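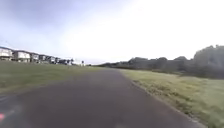
Asphalt path with mown grass to the left.

Carkavow: stage and backline inspection, June
Sheet 2931. To be completed before the first line check.

Stage deck and risers
Drum riser locked, all castors braked: PASS
Deck joints flush: FAIL. Lip at stage left, centre section. Re-level and tape before load-in.
Treads on rear steps: PASS

Electrical
RCD trip test, all stage circuits: PASS
Backline distro, 2 units: PASS on unit one. Unit two has a cracked socket cover. Withdrawn and labelled.
Bass amplifier earth lead: PASS
Cable runs clear of walkways: PASS, ramps fitted.

Rigging
Secondary bonds on front truss lamps, 9 fitted: PASS
Backdrop (Vomness): flame certificate not with the cloth. HOLD until a copy is received. Do not hang.
Shackles moused: PASS

Sound
PA stacks strapped to base: PASS
Side fills: strap worn at the ratchet, stage right. Replaced, PASS on retest.
Limiter set and locked: to be checked at Mosoti's line check, 16:00.

Effects
Smoke machine fluid stored upright, cap on: PASS
Jaritik set uses low fog only. No pyrotechnics declared, none permitted under this sheet.

Open items: deck lip, distro cover, backdrop certificate, limiter. Recheck before doors.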